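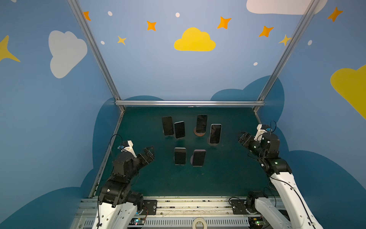 Figure 3. The Elberg cell with six phones upright on their stands and both arms reaching in from the front.

3.2 Layout of the cell

The cell holds two arms that work over one shared table. Both are fixed to the rail along the front edge, one towards each corner, so that the middle of the table can be reached from either side. The frame is made of aluminium extrusion, with a post at each back corner and a bar between them. The walls are painted with clouds and stars. They were painted before the present study began, and we kept them as they were so that pictures from the earlier Navero trials could still be compared with ours.

Each arm carries a parallel gripper and, on top of the wrist, a small camera mount. The mount is the part of the cell that has needed the most attention. It sits where the arm turns most, and its cable has to follow every movement of the wrist without pulling on the plug or dropping into the space between the fingers. After some trial we settled on a free loop that rises above the wrist and comes back over the arm (Figure 3). A shorter loop went tight when the wrist was turned fully outwards. A longer one caught on the phones in the back row, and on two occasions brought a phone down with it.

The task used throughout this paper is the placing of smartphones on small round stands. The stands are not all alike. They differ in colour and a few differ in shape, and the phones differ in the colour of the frame. This variety was wanted. It does mean, however, that a stand which has been swapped by mistake is easily overlooked, and the operator is asked to check the set against the list kept with the cell before the first run of the day.

3.3 Daily start-up

Start-up is carried out by one person and follows the same order each time. The table is cleared and wiped with a dry cloth. The arms are then powered, left first, and the operator looks for the green lights on the small circuit boards by the two arm bases. If either board stays dark, the power is taken off again and the plug at that board is reseated. No run is started on one arm alone.

Both arms are next driven to the rest position and from there to a fixed point above the middle of the table. At this point the operator compares the wrist camera picture with a stored one. A shift of more than eight pixels in either direction is treated as a fault in the mount. The two screws are loosened, the mount is pressed back against its stop, and the check is repeated. In 479 recorded start-ups the mount on the right arm had to be reset more often than that on the left. We put this down to the reach of the right arm during the task, which takes it further out and brings it to rest more sharply, although we have not tested the point on its own.

The grippers are checked last. Each is opened and closed on a spare phone, and the operator looks along the fingers from the side to see that they meet the frame of the phone at the same height. Fingers that meet unevenly tend to tip the phone forward as it is set down — a fault that is slow to show itself and was missed for most of March.

3.4 Resetting between runs

Between runs the phones are returned to their starting places by hand. Two kinds of start are in use. In the first, all the phones are upright. In the second, most of the phones are laid on the table with free stands among them, and the arms have to work around both. The second kind takes longer to prepare, and it is harder on the cables, as the grippers work low and the wrists are bent for much of the time.

The arms are held still during a reset and the operator works from the front. We ask that the phones be set down with the screens dark. A lit screen changes the exposure of the wrist cameras, and the first runs after such a change were often lost. Masking tape is used to mark the starting places when a new layout is brought in and is lifted once the layout has been recorded. A roll is kept at the middle of the front rail, where it can be reached from either side and lies clear of both bases.

Stands that have slid during a run are put back before the phones. Laurențiu Sârbu, who was responsible for the cell during the first half of the study, tried a thin rubber ring under each stand to stop this sliding. The rings held well, but the grippers could then no longer nudge a stand that was slightly out of line, and the rings were taken off.

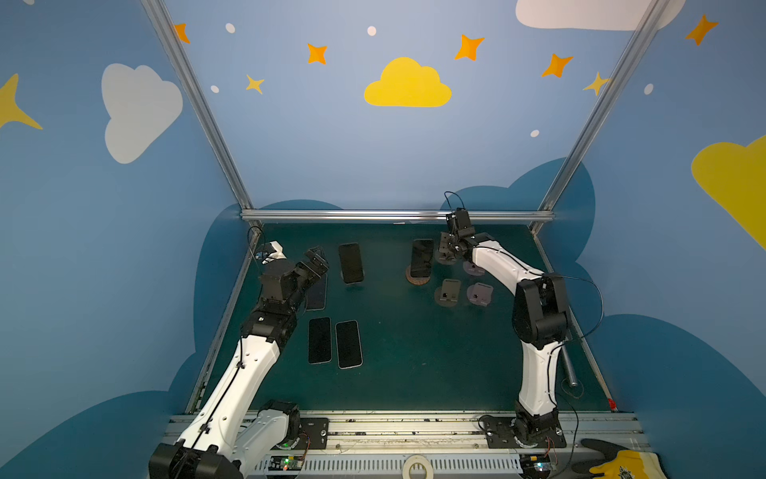

3.5 Routine care and repair

Care of the cell is split between the operator, who deals with anything that can be put right with the arms in place, and the workshop at Pietrzak, which takes in any arm that has to be removed. A joint is sent to the workshop if it runs warm to the touch at rest, if it makes a noise that was not there the day before, or if the arm sags when held out over the far edge of the table.

The following tasks fall to the operator. The finger pads are wiped each day and replaced when the edge begins to lift. The wrist cables are felt along their full length once a week, with the power off, for stiff places near the plug. The bolts of the two base plates are checked at the same time and tightened if they turn at all. The vents along the front rail are brushed out — dust gathers there quickly, and scuffs on the rail can hide it.

Over the whole study the cell completed 1,403 runs. Repairs and resets of all kinds took 359 minutes of planned running time, and most of this went on two replacements of the camera cable on the right arm. The second replacement was made by Stanisława Pawłowska on August 27, 2022, with a softer cable supplied by Pirel. The softer cable was left in place for the remaining runs. It needs a slightly larger loop than the old one, and the stored picture used at start-up was taken again after it had been fitted.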